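Tendgate Residents' Forum
Board: Fixtures, Fittings and Repairs
Topic: Yellowing of cream plastic parts in the shared utility rooms

Facilities_Desk
Posted December 20, 2022

Residents are advised that the replacement of cream plastic fittings in the utility rooms of Kaimal House will begin in the new year. The fittings concerned are the channel pieces with an upright tube, supplied by Pereo when the building was refurbished. Several households have reported that the parts no longer match the white trim. The office would be grateful for observations before the order is confirmed. The minimum order is 200 pieces.

plorkgate_end
I wish to record an objection. The parts in our utility room are sound. A change of colour is not a fault, and I do not consider it a proper use of the repairs fund. The September notice stated that only broken fittings would be replaced.

Facilities_Desk
The September notice referred to fittings inside individual flats. Shared rooms are dealt with under a separate heading of the budget.

flat77
With respect to the previous contributor, the difficulty in our room is one of cleaning. Dust collects in the channel and is not easily removed with a cloth. I have used a soft brush and warm water with a small amount of washing-up liquid. I would ask whether other residents have found a better method, and whether the yellow tint can be reduced at all. 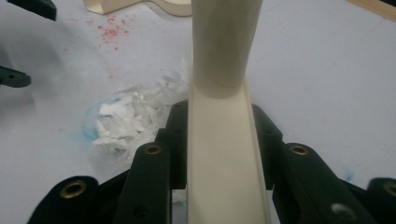 Before any decision is taken on colour, it would be prudent to establish what the original shade was. My own recollection is that these parts were never supplied in pure white, and the Pereo sheet handed to residents at the time used the word "cream". The tube has a slightly yellowish off-white finish, and the floor of the channel is a uniform pale cream, with no patches of the sort one would expect from staining. I should therefore be reluctant to describe it as discoloured. As to cleaning, I would support the brush and would advise against anything abrasive, as a matt surface marks readily.

plorkgate_end
I am obliged to flat77 for that clarification. It supports the view that no replacement is required.

north_stair
I cannot agree. Whatever the original shade may have been, the trim around it is now white and the two do not sit well together. Residents pay for these rooms to be kept to a reasonable standard. I would also draw attention to the seam near the base of the tube, where it joins the channel. In our room that seam holds dirt, and a brush does not reach it.

flat77
A wooden cocktail stick wrapped in a damp cloth will reach the seam. It is slow work, I grant.

north_stair
There are a good many of them to do, and I do not think residents should be asked to clean shared fittings with cocktail sticks.

Facilities_Desk
The office has noted the comments above. The supplier has been asked for one sample in cream and one in white, and both will be placed in the ground floor utility room for inspection. No order will be placed until residents have had an opportunity to compare them. In the meantime, residents are asked not to use bleach on the existing parts.

plorkgate_end
May I ask whether the cost of the samples is to be charged to the fund?

Facilities_Desk
The samples are supplied without charge.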